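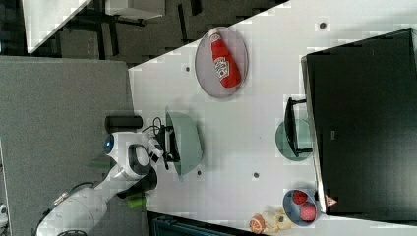 April
By the Skekusen kitchen safety desk
Print this page | E-mail this page

COUNTER AND SMALL APPLIANCE CHECK, PROLLEY BUILDING, ROOM 11

Rated OK, FIX or DOUBTFUL. Form 2236, which still has the old boiler section on the back. Skip it.

1. Microwave, door and seals. OK. Closes square. The Fosus handbook says to wipe the seal daily, and I have yet to see a seal that was.

2. Microwave, space for air. DOUBTFUL. A plate and a rack are kept close up against the left side. I was told this is only while things are being sorted. I was told that at the last check too.

3. Rack. FIX. It stands over a round plate. A rack should have its feet on the table, where they can't tip anything. Move the plate or move the rack.

4. Condiments. FIX. Ketchup bottle stored lying on a plate. Bottles stand up, cap closed. If it won't stand, throw it out. 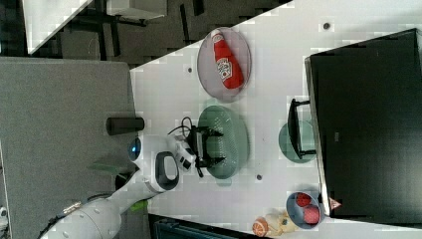 Comment from Ozoliņš: The bottle is on the plate so that any drip lands on something we can wash. Stood up on the table it gets knocked over every time. I would rather leave it and have you mark it OK.

Inspector: Not marked OK. A drip tray is a fair idea -- a dinner plate somebody may eat from later is a poor one. Item 4 stays at FIX.

5. Food in open bowls. DOUBTFUL. The red rounds have a bowl. The bread and the bun next to it have nothing under them but tabletop. If these are only for practice, a label would settle it. If anybody means to eat them, use a plate. There are enough plates.

6. Tabletop. FIX. The surface has small holes in it. Crumbs and sauce go down holes, and a cloth pulled across the top does not bring them back up. "We wipe it down" is written in the log on 11 lines running, in the same pen. Clean each hole with a brush and write down that a brush was used.

7. Perforated bin. OK for now. Nothing stored in it at the time of checking. Holes in the side walls look open. I would still like to know who checks the corners, where grease likes to sit.
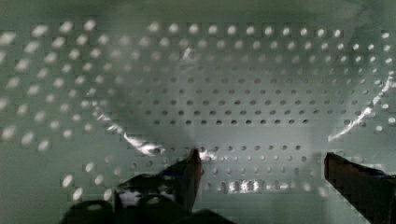
Comment from Prolley: Could the bin be used for drying bowls? The holes let the water out and it would free up the table.

Inspector: Out onto what? Put a tray under it first and I'll look again. Bowls upside down, one layer, no bread in there with them.

8. Paperwork. DOUBTFUL. Cleaning log is full and neat, which I don't count for much. Start a new sheet and let whoever does the job sign it.

Items 3, 4 and 6 to be put right within 4 working days. Recheck at 11 a.m., before the kitchen is tidied for me.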